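Plalleck Automation Lab Course
Handout 4: Working Rules for Manipulation Cells

Scope

These rules apply to every student group using a manipulator in the Nirkthorpe building. They cover cell preparation, handling of electrical test objects, motion limits and record keeping. They supplement the manufacturer's manual for the arm and do not replace it. Where the two differ, the stricter value applies.

1. Cell preparation

1.1 The group lead confirms that the emergency stop is within reach of the operator's seat and has been tested at the start of the session.

1.2 The work surface holds the mat and the test object. Tools, tape and spare connectors are kept outside the reach envelope.

1.3 Cables on the arm must be checked through the full range of joint motion at low speed before any task program is loaded. A loop that is slack in the home position may be tight when the wrist is turned.
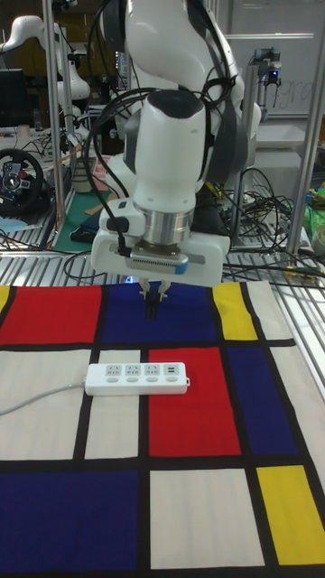
Clearance is set separately for each test object, and the approach height is measured from the highest point of the object, including its cord. A corded object needs a second check along the full length of the cord. With a power strip lying across the mat and its cord leaving from the left end, the approach path should come from above or from the right, and the cord is entered in the planner as a keep-out volume. Groups that model only the rigid body will have their task sheet returned.

2. Electrical test objects

2.1 Use only objects from the Quiambao cabinet. Each has an inventory number; the power strips are filed under 456.

2.2 Nothing is plugged into a strip during a motion trial unless the task sheet names the load.

2.3 Treat an object as live until its supply has been disconnected and checked. A dark indicator is not proof of isolation.

2.4 Inspect the cord and the housing before each trial. Withdraw any object with a cracked socket face, a loose switch or visible conductor.

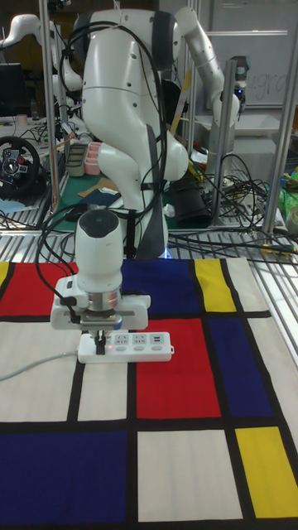
2.5 Grip force is set on the task sheet before the trial and is not raised during it. If the object slips, open the fingers, retract to the approach height and record the slip. A second attempt at the same force is allowed. A third requires a new sheet.

2.6 Fingers must not close on a cord, a plug or a switch unless that part is the stated target.

3. Motion and access

3.1 No hand enters the cell while the drives are enabled.

3.2 Teaching by hand guiding is done by one person, with a second at the stop.

3.3 After a protective stop, find the cause before resetting. Write it in the log in one line.

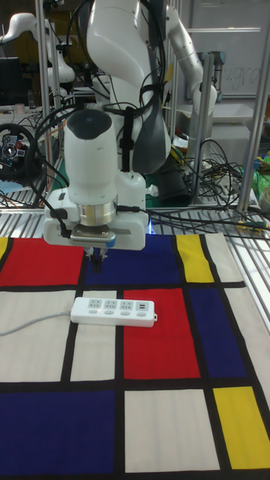

4. Records

Log entries go in the Gotley folder, one file per trial, and must include the task sheet number, grip force, approach height and outcome. Failed trials are kept. Logs are held for 18 months.

Reading for next session: sections 1 and 2 of the arm manual. Bring a completed task sheet.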